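Storage and Handling of Dry Goods: Notes on Small Wall Baskets and Shelf Rotation

The last two issues dealt with bins and drawers. This item covers the stock that falls between them: part-used packages of dry goods such as rice, lentils, flour, salt, baking soda and tea. Most of the questions sent in since the move to the Edcombe building concern this group. Members want to know how long an opened package keeps, where it should stand, and whether it needs to be moved into a jar.

The general rule for opened dry goods is that moisture does more damage than time. White rice in a sealed container keeps for years. The same rice in a torn bag above a kettle picks up enough water in one damp month to clump, and clumped grain molds from the inside, where the first signs are easy to miss. Flour behaves in a similar way but adds a second problem, because it takes up odors. Whole-grain flour has a third. The oil in the germ goes rancid, and at room temperature this can happen within a few months of milling. Smell is a fair test. Rancid flour smells like old crayons or putty, and no amount of baking removes it.

Location matters more than the container in most cases. The wall above a stove is the worst place in a kitchen, and the cabinet over a dishwasher is the next worst. An interior wall, away from the sink and out of direct sun, is the best. A package that will be finished inside two weeks can stay in its own wrapper if the top is folded over twice and clipped. Anything that will sit longer should go into a jar or a tub with a gasket.

Wall baskets are suited to the first kind of package, the kind in daily use. Wire mesh lets air through and does not collect dust in the corners to the same degree as a solid tray. A basket should be hung from a bar or a rail and not from a single nail, so that the load is shared by two points. Packages are best stood upright with the opening at the top. Laid flat, they leak through the fold.
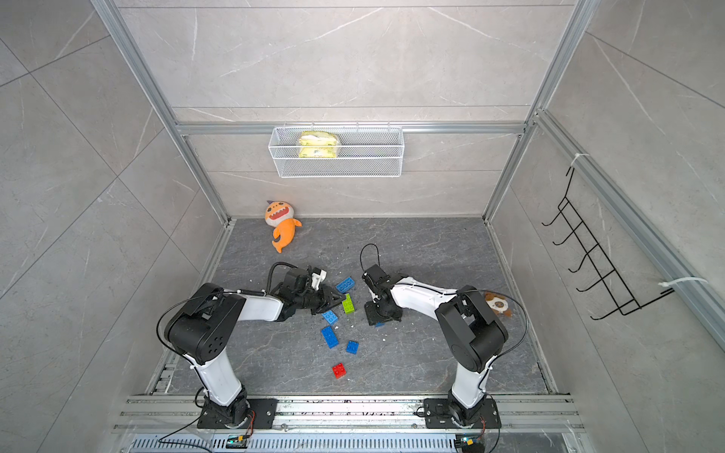
A wire-mesh basket hung over a horizontal bar, with one package standing upright in it.

Load is seldom a problem with a basket of this type, but it should be checked. The fixing in the wall is usually the weak point. A plain plastic anchor in drywall will loosen over time if the basket is pulled outward each time something is taken from it, and the outward pull does more harm than the weight. Where possible, the rail should be screwed into a stud at both ends. On tile, use a masonry bit at low speed with the hammer action off, drill through the glaze first, and stop to let the bit cool.

Mesh size deserves a short note. A wide mesh is easy to wash but lets small packets tip and slide through. A fine mesh holds everything and catches grease. For kitchens, the middle of the range is the practical choice. Coated wire should be inspected twice a year at the hooks, where the coating wears first. Once bare metal shows, rust follows, and the basket should be moved to a dry room or replaced.

Rotation

Ovidiu Pîrvu has been keeping the rotation log for the shared pantry and has sent in his summary. The pantry now holds 60 labeled positions. Each position carries a card with the date of opening and the initials of whoever opened the package. New stock goes to the back and old stock comes to the front. The check is done every Wednesday before the delivery from Pelora is unpacked, so that nothing new is put down in front of something older. 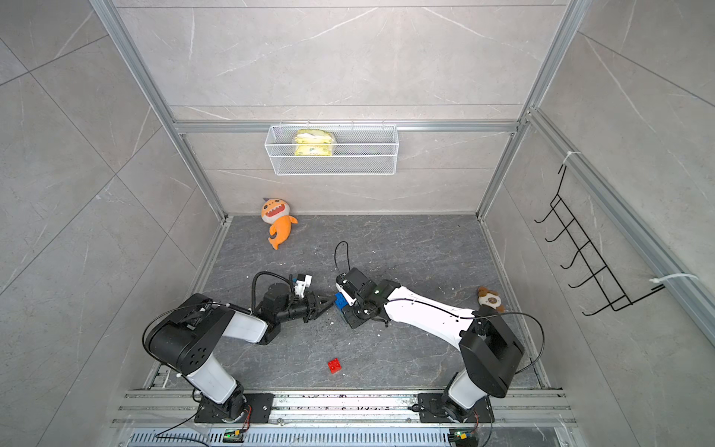 His main finding is that losses are concentrated in a small part of the stock. Rice, pasta and dried beans are almost never thrown out. Nuts, seeds and brown flour account for most of the waste, and in nearly every case the package was bought in a larger size than the pantry could use. The recommendation is to drop the bulk bag of sunflower seeds from the standing order and go to the smaller one, even though the price per pound is higher.

He also asks that cards be written in pencil. Ink has run on several of them and two could not be read at all. Cards that cannot be read are treated as expired, and the contents are discarded.

Pests

Grain moths were found in one position in December. They arrive as eggs in the package and hatch in warm weather or in a heated room. Webbing in the corners of a bag is the usual sign. The affected package and its neighbors should be sealed in a bag and taken outside the same day. Shelves should then be vacuumed, with attention to screw holes and the undersides, and wiped with vinegar and water. Freezing new flour for four days kills the eggs. Let it come back to room temperature before opening, or water will condense on the flour.

Pheromone traps catch only the males. They are useful for telling whether moths are present, but they do not clear an infestation.

Labels and supplies

The printed labels from Sadau have arrived, 1,000 in the first box. They are the removable type and should come off glass with warm water. On plastic tubs some residue is likely, and a little cooking oil left on for ten minutes will lift it. Please take no more than 100 per household until the second box is in.

Gaskets for the older Lazăr jars are still on back order. The current size does not fit. Jars without a gasket may be used for salt, sugar and dried beans, but not for flour or tea.

The next item will cover root vegetables and unheated rooms.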